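3.2 Collecting demonstrations for the bagging task

The bagging task was taught entirely by remote control. An operator drove both arms of the Vilov cell at once and put toy fruit into a thin plastic bag. We recorded 193 demonstrations, shared between two operators, in 16 sessions. No scripted motions were used at any stage. 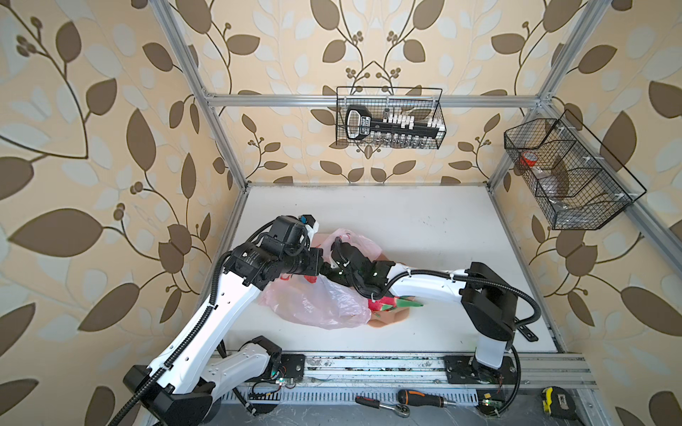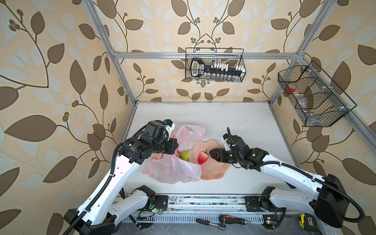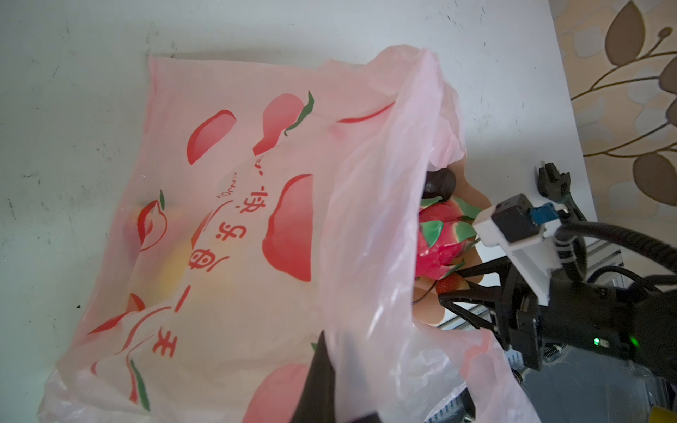
Figure 2. Bagging task in the two-arm cell, with the translucent pink bag on the white tabletop. The last view is from a camera at the gripper.

Maarja Uibo, asked after her sessions what had been hardest to show, said that it was the mouth of the bag: she could see when it had closed up but could not feel it, and so she had learnt to move one arm at a time and wait for the plastic to settle. She thought that these waits might teach the robot to stop for no reason.

We took this remark seriously. Pauses were kept in the first training set and trimmed in the second, and the two are compared in Section 4. Failed grasps were kept in both — provided the operator recovered and finished the task — as they show the arm how to try again. Demonstrations given up part way were removed.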